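Small kitchen at Lovport hall gets its shelves back in order

The little kitchen behind the community hall in Lovport has been put to rights at last, and anyone who has tried to find a clean cup in there since the winter will know how welcome that is. The work was paid for with $3,042 raised over 7 months of Saturday-style bake tables, raffles and one very long pancake supper, and it came in under budget, with the bills adding up to $2,578 once the paint had been settled.

It is a modest room, and the plan was kept modest to match. The walls are white now, the refrigerator has stayed, and there is a white desk close by where people can sit down with the booking diary and a cup of tea while the kettle gets going again. Most of the effort went into sorting, though, and there was plenty of it — 123 bottles and jars came out of the old cupboards in March, a good many of them sticky and a few so old that the labels had faded clean away.
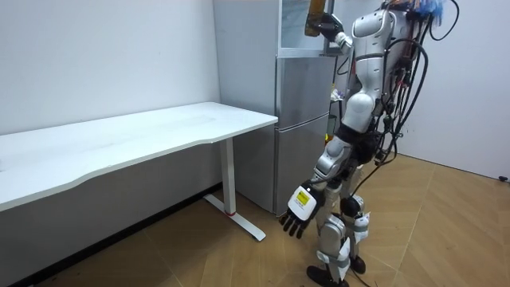 What was worth keeping has been wiped down and given a proper home. Bottles that are only wanted now and then, such as vinegar and cooking syrups, are to live up high, and the everyday things like sugar, coffee and dish soap will stay down low where shorter arms can get at them. The Ileck Street lunch club, which uses the kitchen more than anyone, asked for that arrangement and is delighted to have it (they have been asking for years, bless them!).

The hardware store, Pattinasarany & Daughters, gave a discount on the paint and threw in a box of shelf liners as well. The money left over will go toward new dish towels and a better light over the sink.

The kitchen can be booked again from 9 in the morning, and groups are kindly asked to put things back where they found them.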